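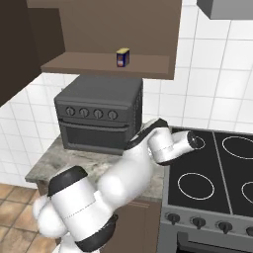 Una cocina hecha por ordenador, con su encimera de granito y su placa negra.

La semana pasada volví a ver «Alholm» y me pasó lo mismo que la primera vez: a los dos minutos ya no estaba mirando la película, estaba escuchando la nevera. Suena una nevera, un zumbido bajo, un poco enfermo, y encima de la nevera entra una canción que parece venir del piso de al lado. Un vecino que no conoces ha puesto un disco y tú estás en pijama delante de un yogur. Desde entonces llevo siete días con la canción metida en la cabeza y he desarrollado una relación poco sana con mi propio frigorífico, que desafina.

Para quien no la haya visto: «Alholm» es la segunda película de Mimoza Nikolaidis, dura lo que tiene que durar más un cuarto de hora, y va de una mujer que vuelve al pueblo de su padre para vender una casa y no la vende. Contado así suena a la película número 800 sobre alguien que vuelve a un pueblo para vender una casa y no la vende. Lo es. También tiene la mejor banda sonora que he oído en mucho tiempo, y como de las interpretaciones ya ha escrito todo el mundo, yo voy a dedicarme a las canciones, que es lo que me pide el cuerpo.

Tengo una teoría sobre los directores y la música, y la tengo desde que iba al instituto, así que no esperéis mucho. Hay directores que ponen canciones para que sepas qué sentir, directores que ponen canciones para que sepas lo que tienen en casa, y luego están los que parecen haberse olvidado la radio encendida. Los del segundo grupo me caen bien porque soy uno de ellos sin película. He grabado recopilatorios para gente que no me los había pedido. Una vez le di a un compañero de trabajo un CD con 2 caras dibujadas a rotulador (los CD tienen una, ya lo sé, era un chiste) y me lo devolvió el lunes siguiente, muy educado, como quien devuelve un paraguas.

Nikolaidis está entre el segundo y el tercer grupo. Se nota que eligió cada tema con un cariño enfermizo y luego bajó el volumen para disimular. En la escena del autobús suena Darneck, «Persianas», y suena tan flojito que en el cine hubo gente que no se enteró. Mi hermana, sin ir más lejos. Se lo pregunté a la salida y me dijo que qué canción. Llevábamos un rato andando y yo todavía estaba conmovido, de modo que el resto del camino lo hicimos hablando de aparcamiento.

Darneck, por si no os suena, es un trío que lleva media vida a punto de ser conocido. Tienen tres discos. El primero está grabado en lo que parece el interior de una lavadora, el segundo es precioso y el tercero lo defiendo en público aunque en casa me salto la cuatro y la siete. «Persianas» es del segundo. Empieza con una guitarra que se lo piensa, luego entra la batería como pidiendo perdón, y cuando llega el estribillo ya es demasiado tarde para irse a hacer otra cosa. En la película solo usan el principio, justo hasta antes del estribillo, y me parece una crueldad y una genialidad, según el día.

El otro gran momento es el de Abubakar en la gasolinera. Abubakar (la banda, se llaman así, sin más explicaciones) hace una especie de soul lentísimo con teclados de los que se compran en un rastrillo, y el tema que suena, «Cuarto menguante», no lo habían publicado nunca. La protagonista llena el depósito, paga, vuelve al coche y no arranca. Plano fijo. La canción entera. En mi sesión, un señor de la fila de atrás dijo «pues arranca» en voz alta y media sala le dio la razón. Yo no. Yo me habría quedado en esa gasolinera hasta los créditos.

Y hablando de créditos: quedaos. Sé que hay que levantarse, que el parking cierra, que la vejiga tiene sus plazos. Quedaos igual, porque al final suena una versión al piano de la nana que la madre tararea al principio, tocada por Emiliano Orozco, que firma también la poca música original que hay. Orozco ha escrito muy poca cosa para la película, unos cuantos minutos repartidos con cuentagotas, y sin embargo es lo que recuerdo cuando friego los platos. Tengo entendido que grabó el piano con la tapa cerrada y una manta encima. No sé qué significa eso técnicamente, pero yo también sueno así por las mañanas.

Tengo quejas, claro. La escena de la boda lleva una versión electrónica de un bolero que no necesitaba ser electrónico ni, si me apuráis, estar en la boda. Parece que alguien del equipo tenía un primo. Y en la pelea con el hermano la música entra medio segundo antes que el grito, con lo que el grito llega ya subrayado, como los apuntes que te dejaba el empollón.

El disco lo ha sacado Fastar, que es un sello pequeño con una web que parece hecha durante una mudanza. Hay edición en vinilo, doble, con un encarte que reproduce las notas de la directora a mano. Casi 50 euros con los gastos de envío. Dije en voz alta, solo, en el salón, que aquello era un robo. Luego lo pedí. El pedido número 174, según el correo de confirmación, y estoy absurdamente orgulloso, como si me hubieran dado un dorsal.

El orden del vinilo, por cierto, no es el de la película. «Persianas» abre la cara B, ahora sí entera, con su estribillo. La primera vez que la puse así me quedé esperando a que la cortaran. La nana cierra la cara D y «Cuarto menguante» está partida por un fundido que no perdono. El bolero también viene. Lo han puesto el tercero, donde no hay manera de esquivarlo sin levantarse del sofá.

Me dicen que en abril la reponen en versión original en los cines del centro, en una sola sesión y a una hora de gente sin obligaciones. Pienso ir. Mi hermana ha dicho que tiene cosas. Si alguien se apunta, que me escriba en los comentarios, y que venga habiendo cenado, porque en la escena del autobús no quiero oír ni una palomita.

Para la próxima entrada os debo la lista de canciones de lluvia, que la prometí en otoño y ya casi no llueve.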